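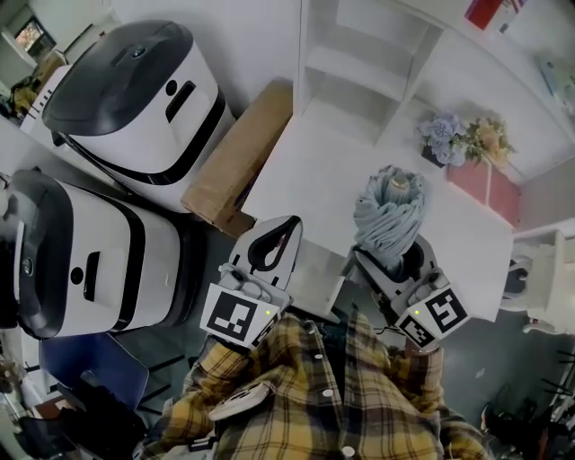
The Ekden table in white, with the cubby shelf behind it and my blue towel on top.

I've had the Ekden table since February and I keep getting asked if it's worth it, so okay, review time! I bought it from Moreira for 270 dollars (there's a bigger one, but my room is already stuffed and I wasn't about to make that worse).

First off, the white. I was nervous about white. I fold towels on it, wrap presents on it, eat way too many bowls of noodles on it, and so far everything wipes off with a damp rag except one pen mark that I've made peace with. The finish has a little grip to it too, so cloth doesn't go sliding all over when you're trying to roll it up tight.

It goes nicely with my white shelf, the one with the open cubbies, where I keep the fake flowers and the pink storage box. The two whites aren't a perfect match if you get picky in daylight (the shelf is a Clarker, and older), but I stopped seeing it after a week or so.

Putting it together was the bad part. There are 11 bolts in the bag and the drawings are tiny, and I got one leg on backward and had to start over. Have a real hex key handy, the one in the box is junk.

Also it wobbles a bit if you lean on a corner! Tightening everything again after the first month helped a lot.

Four stars from me. I'd buy it again, but I'd wait for a sale.

Posted Apr 11, 2022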